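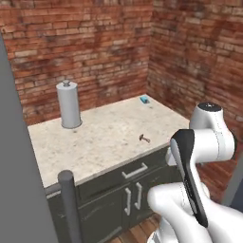

Counter bench in the simulator, arm at right. Hammer, sponge and paper towel holder supplied.

Kitchen Hand (Robot Supervision), Fotatberg Catering

Two positions, permanent part-time, 6 am start

Fotatberg runs the staff kitchens at Avden and Balach. Between them they put out 159 lunches on a busy day, and until July every bench was wiped, cleared and reset by a person with sore shoulders. The arms do a good share of that now. They do it slowly and with great dignity, and every so often one stops dead in front of a sponge to think about its life.

You'd be the one who gets it going again.

The work is half kitchen, half screen. Mornings you're on the floor in an apron. After lunch you sit down with the simulator, set up a counter, put things on it that may or may not belong in a kitchen, and watch what the arm makes of them. Then you write down what went wrong in words the programmers can't wriggle out of. The list of known faults stands at 114, and the kitchen crew found most of the good ones.

What's changed for the crew, since you'll ask: less scrubbing, more standing about with a tablet. Hours stayed the same. The two people who moved across from dishwashing got a pay rise and new chairs, and complain mainly about the chairs. Some of the old hands miss having a job they could do while thinking about something else. If that's you, we'd sooner you knew before applying.

You'll need:
Some time in a commercial kitchen, any kind
A food safety certificate, or willingness to get one on our dime
Plain writing
Patience with a colleague who never says sorry

You won't need a degree or any programming. Training is three weeks, paid, at the Ní Chonaill Street site.

Send a resumé and a few lines about a machine that has annoyed you to Brynhildur Hviid, Kitchen Operations. She reads them all herself. The arm has not been asked to help.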